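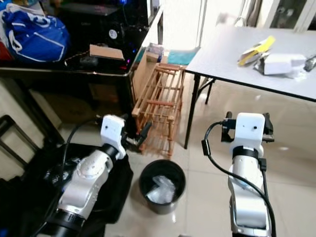

Griso音楽祭、出演者第1弾を発表 4会場でブルースとフォークの3日間

港町ティルカウ(Tirkau)で開かれる屋内音楽祭「Griso音楽祭」の実行事務局は2022年10月11日、次回開催の概要と出演者の第1弾を発表した。会期は3日間で、旧穀物倉庫を改装したZoltnessホールを主会場に、町内の4会場で公演を行う。前売り券の販売は今月中に始まる。

同音楽祭はブルースを中心に、フォーク、カントリー、ゴスペルなど周辺のジャンルを扱う催しとして続いてきた。これまでは8月に港の広場で開かれていたが、次回から屋内に移り、時期も冬の終わりに変わる。広場の護岸工事が長引いており、夏の間に仮設舞台を組む場所を確保できないことが主な理由だという。日程の詳細は会場ごとの貸し出し手続きが済み次第、公式サイトに掲載する。

第1弾として名前が挙がったのは9組。初日の夜の最終枠は、スライドギター奏者のアナヘラ・ウィットコム(Anahera Whitcombe)が務める。ウィットコムは自身の4人編成のバンドを率いての出演で、ティルカウで演奏するのは2度目となる。前回は広場の小舞台で昼の時間帯に30分の演奏を行った。今回は90分の枠が用意され、後半にはゲストの歌手が加わる予定だが、名前は公表されていない。

ウィットコムは事務局を通じて、「前に来たときは風が強く、譜面台が二度倒れた。屋内なら静かな曲も入れられるので、アコースティックの曲を増やすつもりでいる」とコメントした。新しいアルバムからの曲を中心に、旧作からも数曲を選ぶという。

2日目は地元勢が中心となる。昼の部には町の音楽学校の合奏団と、港湾労働者の歌を集めて歌っている男声合唱団が出演する。夜の部はハーモニカとピアノの二人組に続き、ホーンセクションを含む10人編成のリズム・アンド・ブルースの楽団が登場する。この楽団は前々回にも出演し、終演後に客席から椅子を片づけて踊る人が多かったことから、今回は1階を立ち見にして公演を行う。

最終日は午後にゴスペルの合同演奏会を置き、夜は出演者が入れ替わりながら演奏するセッションで締めくくる。セッションには初日と2日目の出演者の一部も残る。事務局は残り6組を第2弾として来月発表するとしている。

会場と定員

主会場のZoltnessホールは定員598人。1階席と、三方を囲む2階の回廊席からなる。2階の一部は柱で舞台の端が見えにくいため、該当する席は見切れ席として割引で販売する。1階を立ち見とする2日目の夜も、2階は全席指定のままとする。

2番目に大きい会場は駅前の市民会館小ホールで、定員は304人。昼の公演と最終日のゴスペル演奏会に使う。音響設備を昨年入れ替えており、補聴器利用者向けの集音システムも利用できる。

残る2会場は、川沿いの酒場Bakkerと、旧市街の礼拝堂である。Bakkerは定員83人で、弾き語りや二人組など小編成の公演を毎晩遅い時間に行う。礼拝堂では午前中に無伴奏の歌と器楽の公演があり、入場は無料。ただし整理券が必要で、配布は各日の朝から入り口で行う。礼拝堂の客席数は、座席の配置が決まってから発表される。

4会場はいずれも徒歩15分以内の距離にある。夜の公演が終わった後には、Zoltnessホールと駅前を結ぶ臨時バスを運行する。運賃は通常の路線バスと同じで、音楽祭の入場券を見せても割引はない。

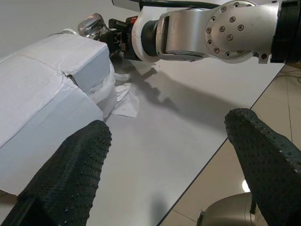
淡い灰色の天板と、その向こうのベージュのタイル床。

チケット

3日間の通し券は、Zoltnessホールと市民会館の全公演に入場できる。Bakkerの公演は通し券に含まれず、1公演ごとに別売りとなる。前回までは通し券で全会場に入れたが、小さな会場に人が集中し、入れない客が外で長く待つことがあったため改めた。

1日券は昼と夜の共通券のほか、夜の部だけの券も用意する。学生と65歳以上は割引、12歳以下は保護者1人につき2人まで無料。無料の子どもにも座席指定が必要なため、購入時に人数を申し込む。車椅子席はZoltnessホールの1階と市民会館にあり、付き添い1人分の料金はかからない。Bakkerは入り口に段差が2段あるが、事前に連絡すれば係員がスロープを出す。

販売は公式サイトと、駅構内の観光案内所の窓口で行う。窓口では現金も使える。購入できる枚数は1回につき6枚まで。都合で行けなくなった券は、公演の前々日まで公式サイトの再販売の仕組みを使って定価で譲ることができる。手数料は出品する側が負担する。

広場で開いた前回は、3日間の延べ来場者が4000人だった。屋内開催では一度に入れる人数が限られるため、事務局は昼の公演の回数を増やす。公演の間隔は最低でも45分空け、客の入れ替えと舞台の転換にあてる。

芸術監督を務めるリース・ファンデンベルヘ(Lies Vandenberghe)は発表の席で、「広場の音楽祭をそのまま屋根の下に移すことは考えなかった。夏は通りがかりの人が足を止めてくれたが、冬は切符を買って来る人に向けて番組を組むことになる」と述べた。広場に戻るかどうかについては、「工事が終わってから町と話し合う。今の時点で決まっていることはない」と話した。

無料で聴ける催しが減ることについては、町の住民からも意見が寄せられている。事務局はこれを受け、礼拝堂の公演に加えて、駅の待合室と図書館でも短い無料演奏を行う。出演するのは音楽学校の生徒と、公募で選ばれた演奏者。公募は18歳以上の個人と4人以下のグループが対象で、持ち時間は1組20分となる。アンプは使えないが、図書館には電子ピアノが備えられている。応募には2曲分の録音と簡単な経歴が必要で、受け付けは来月末まで。

講座と関連行事

期間中の午前には、出演者による講座も開かれる。ウィットコムはスライドギターの初心者向け講座を受け持つ。楽器は各自で持参し、スライドバーは会場で借りられる。このほか、ハーモニカの入門講座、ゴスペルの合唱講座、古いレコードの手入れと保管を扱う講座が予定されている。いずれも市民会館の会議室で行い、受講料は通し券を持つ人が半額となる。

合唱講座の参加者は、希望すれば最終日のゴスペル合同演奏会の最後の1曲に加わることができる。譜面は事前に送られ、音源も聴ける。楽譜が読めなくても申し込めるという。

Zoltnessホールの2階ロビーでは、過去の音楽祭のポスターと公演プログラムを展示する。事務局には初期のポスターの一部が残っておらず、所蔵している人に貸し出しを呼びかけている。借りたものは複製を作ったうえで閉幕後に返却する。連絡は観光案内所の窓口でも受け付ける。

飲食はZoltnessホールの1階と市民会館のロビーで販売する。客席への持ち込みはふたの付いた飲み物に限る。Bakkerは通常どおり営業し、公演中も注文できるが、厨房は最初の演奏が始まる時刻に閉まる。

会場周辺の駐車場は台数が少なく、事務局は鉄道の利用を勧めている。車で来る場合は町の北側の臨時駐車場を使い、そこから路線バスに乗り換える。自転車はZoltnessホールの裏手に置ける。

第2弾の出演者と各公演の開演時刻は来月、公式サイトで発表される。通し券は公演ごとの時刻が出る前に売り出されるが、時刻の発表から2週間以内であれば払い戻しに応じる。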